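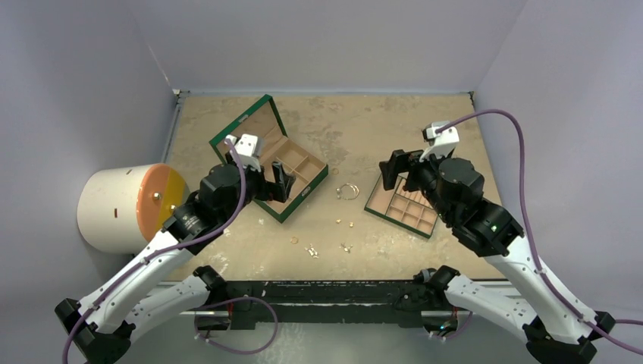

What makes the left arm stop short on the way down? A cable tie on the forearm, fitted one hole too low, which pulls the cable tight before the wrist has finished turning.

Olesia Skoryk wrote both lines in the build log at the Marnstead workshop and initialled them. The log was a hardback ledger. Her father had ruled the columns himself: fault, cause, remedy, hours. Under remedy she put "moved tie up one hole, left arm only". Under hours she put a dash.

Hnat read it when he came in with the tea.

"Left arm only," he said.

"The right arm isn't stopping."

"It will."

She cut the tie on the right arm as well and amended the entry.

The build had started in October as a way of using up a pair of second-hand arms from a closed packing line at Skevport. The controller was a Sinaga, bought separately for 310 pounds, and it had opinions about supply voltage. Hnat had done the beam and the mounts. Olesia had done the software, which sorted jewellery into compartments slowly and with long pauses. Her mother had left a good deal of jewellery and no list of it. Neither of them had sat down to sort it by hand in two years, and in that time they had written 729 lines of motion code.

"Run it from the pick," Hnat said.

She ran it from the pick. The left arm turned through its full angle, lowered, and held. The log on the screen gave a position error of 19 hundredths of a millimetre. She typed the figure in and set the grip force to its lowest value.

"Which ring is that one after?" he asked.

"The nearest. It doesn't know which is which."

"The thin one was from Stallness. She bought it on the pier and it turned her finger green."

"Do you want it kept with the others?"

He considered this for longer than the controller would have allowed. The watchdog timer expired, the drives dropped to idle and a line of red text appeared. Olesia cleared it.

"Can you give it its own place?" he said.

"I can give it a slot number. I need a name for the slot."

"Stallness, then."

She added it to the table of targets, between two entries called TEST_A and TEST_B, and saved the file. The next cycle was due to take four minutes. Hnat pulled the stool over and sat with his hands between his knees, well outside the line they had agreed for people.

At twenty to six the controller reported a completed place. He took the pen from her and filled in the next row himself. Fault: none. Cause: none. Remedy: none. In the hours column he wrote the time, then crossed it out and wrote 1, and went to rinse the mugs.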